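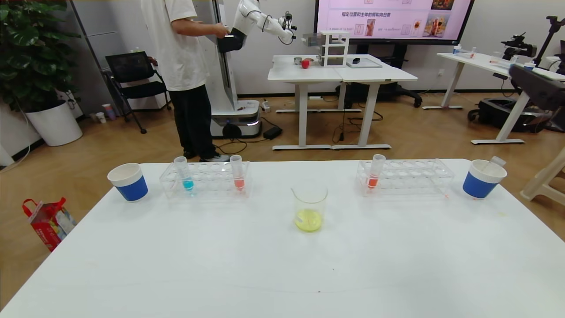 Notebook 7, page 5

February, afternoon

Color practice, white table

Set out the color practice on the big white table by the wood floor. The bench in the prep room is still taken up with the Nurora order, which has not been unpacked, so the table will have to do until that is cleared. It is a better height for standing work than the bench and there is light on it from the side for most of the afternoon.

What is on it: the glass beaker, two clear acrylic racks, tubes with colored water, two paper cups with the blue band at the bottom. All the colors are food dye from the Zotelari box and tap water. No indicator, no acid, nothing that needs gloves. I am writing that down because the last set of colors that got left out was not labeled and had to be thrown away on principle.

Stock colors for this round

Blue – straight from the bottle, one drop to a tube. Comes out very bright, closer to a swimming pool than to anything we would use as a standard. Fine for practice. Could be let down by half.

Red – two reds on the go. One is more of a coral and the other leans toward orange. They were meant to be the same. The orange one was mixed in a tube that had been rinsed once after yellow, and I think once was not enough. Leave them in separate racks and do not pour them together.

Yellow – in the beaker, a shallow layer with a green cast to it. The yellow dye has always looked slightly green in glass. In the white cup it looks plain yellow. If anybody is matching colors by eye they should do it in glass against the white table and not in the cup.

Only a little liquid in each tube. I have been keeping to the bottom part, well under the frosted section, so that a tube can lean in the rack without anything getting near the cap. The volume is not important for this exercise. What we are after is a clean pour from tube to beaker, no drips on the outside, and the tube back in its hole.

Drips

There are red drops by the end of the right rack and a yellowish mark below the cup on that side. Dye on this table is not a problem if it is wiped while fresh. If it dries it leaves a stain that takes the cream cleaner, and the cream cleaner takes the shine off. There is already a dull patch on the other table from doing this last year. Wipe as you go, damp cloth first, then a dry one.

Most of the drips come from the lip of the tube and not from the beaker. The beaker has a decent spout and pours well if it is tipped toward the spout, and badly if it is tipped any other way. The tubes have no lip at all, so the last drop runs back down the outside. Things that helped:

Touch the rim of the tube to the inside of the beaker and hold it there for a slow count of 5.
Turn the tube a quarter turn before bringing it upright.
Keep the beaker close to the rack so that the tube travels a short way.

Tried a twist of paper towel around the tube as well. It caught the drip but it also wiped off the pencil marks on the frosted part. Not worth it.

Racks

The acrylic racks are the Bilis ones. They are clear all the way through, which is nice for looking at the color but makes the holes hard to find. You see the top holes and the lower holes at the same time and they do not line up unless you are right above them. A tube put in at a slant catches the wrong edge and stands crooked. The one in the right rack leans. It is not going to fall but it bothers me.

Ideas for this: a strip of white tape under the top row, or a dot of marker by each hole. The tape would be easier to take off. I would rather not scratch or mark the racks for good, they were bought out of the teaching money and are supposed to go back to the classroom shelf.

The racks also slide. Acrylic on a smooth tabletop has very little grip, and a rack with one or two tubes in it weighs next to nothing. Pushing a tube down into a tight hole moves the whole rack. Small stick-on rubber feet would fix it. There was a bag of them in the drawer under the balance. Look there before buying more.

Cups

One cup on each side, at the far corners. They are for waste and for parking a tube that is out of use. A tube resting in a paper cup will tip the cup over if the cup is empty, so put some water in it first. The cups go soft by the end of the day and should be changed. We still have most of a sleeve left.

I did think about a plastic beaker for waste. The argument for it is that it is heavier and does not go soft. The argument against is that somebody will take it for a working beaker and pour out of it. Paper cup stays.
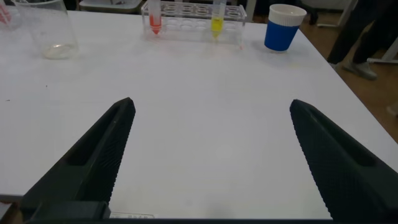 Tabletop by the rack: orange streaks, some dark specks, whitish residue in the beaker.

On the beaker residue

There is a small amount of cloudy white in the bottom of the beaker. I have seen this with our glassware before and have put it down to the water. The tap on this side of the building is hard, and glass that is left to drain on its own gets a bloom on it. Could also be dish soap. Two ways to check, neither of them done yet:

Rinse with a little white vinegar. If it clears, it is scale.
Fill with warm water and shake. If it foams, it is soap.

Whichever it is, the beaker should be washed properly and dried with a lint-free cloth before it is used for anything where the color matters. A white haze makes the yellow look paler and would throw off a comparison. For pouring practice it makes no difference.

Put a note on the shelf: rinse three times, last rinse from the Ansah jug and not from the tap. The jug is filtered and does not leave marks. It needs a new cartridge at 4,000 liters according to the sheet taped to it, and the sheet was last filled in at 700, so there is plenty left in it if people have been writing down what they use. I have my doubts.

Streaks and specks

The orange streaks near the rack are dye. Dragging a rack across a drop does this. Lift the rack to move it, wipe under it, put it down again. The specks I am less sure of. They are dark and very small and were not there when I first set up, or I did not notice them. Could be grit off a sleeve or crumbs off the marker cap. Ran a finger over one and it moved, so it is not a chip in the surface.

General order for clearing up, which I will copy onto a card and leave by the table:

Cap the tubes you are keeping.
Empty the rest into the sink with the tap running. It is only dye and water.
Rinse beaker and tubes, tubes upside down on the pegs.
Racks in warm water, no scrubbing pad, they scratch.
Cups in the trash, emptied first.
Table with the damp cloth, then dry, including the edge.
Look at the floor on the right side. The wood hides red very well.

For next time

Remix both reds from the same bottle in clean tubes and see if they match.
Let the blue down by half.
Tape on the racks, rubber feet if found.
Vinegar test on the beaker.
Try a green by pouring blue into yellow in the beaker. Start with the yellow and add the blue a few drops at a time, as the blue takes over very fast. Write down the order, it got muddled in the last set of notes.
Ask for a tray. A shallow white one with a rim would hold both racks and the beaker and would catch everything. Bilis has one in the catalog in two sizes and the small one would be enough. If there is no money for it, a cafeteria tray would do the same job.
Unpack the Nurora order so that we get the bench back.

Left the table as it was at 4:30 to come back to after the phone call.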